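Shelf for seed packets and cuttings, how much weight can one plank take?

Iltgate Home & Garden Help > Storage and Shelving

Boonsong Panyasiri
Posted 7/10/18

I want to put a low shelf on the table in my back room for sorting seeds. The plan is two metal end frames with one board between them, 112 cm long. The board I have is pine, 2 cm thick. Most of it will hold plastic tubs of dry seed, but in January I start onions and peppers and I would like to stand wet trays on it too. Will it sag? I don't want to add a middle leg if I can avoid it, because I slide the big trays underneath.

2 answers

Paisan
Dry seed weighs next to nothing, so forget about that part. Wet trays are what will bend it. A full tray of soaked mix is heavier than people expect, and a board that length with no support in the middle will take a slow bow over a season. You can turn it over every spring and it will come back some.

If you want it to stay flat, screw a strip of hardwood on edge along the underside at the back. It doesn't get in the way of anything you slide in from the front. Seal the board on all sides before you use it, including the ends. I skipped the ends on my first one and it cupped.

My tubs are on the same kind of setup, black metal at both ends and a single plank across.
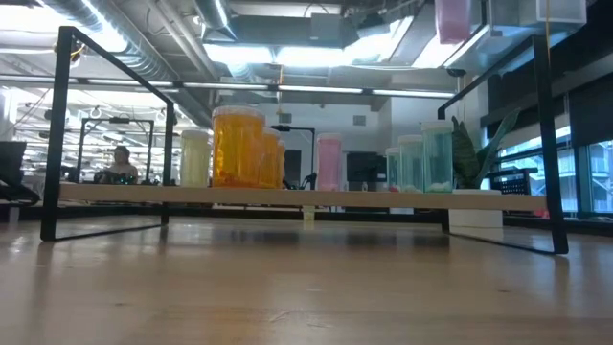

What I would do in your place

1. Cut the board to 100 cm if you can live with it. Short spans sag a lot less.
2. Add the strip underneath, glued and screwed.
3. Keep the wet trays near the ends and the dry tubs in the middle.
4. Put felt pads under the frames so they don't mark the table.

The cheap tubs with snap lids are fine for seed if it is fully dry when it goes in. Write the year on the lid. I have over 200 packets and the ones with no year always end up in the compost.

Mangate
just use a thicker board. I have a 4 cm one from an old bench and never had a problem. Onions don't need to be on a shelf anyway, mine go on the floor by the window

Boonsong Panyasiri
Thanks both. I'll do the strip. The 100 cm length should still fit my trays, I will measure tonight.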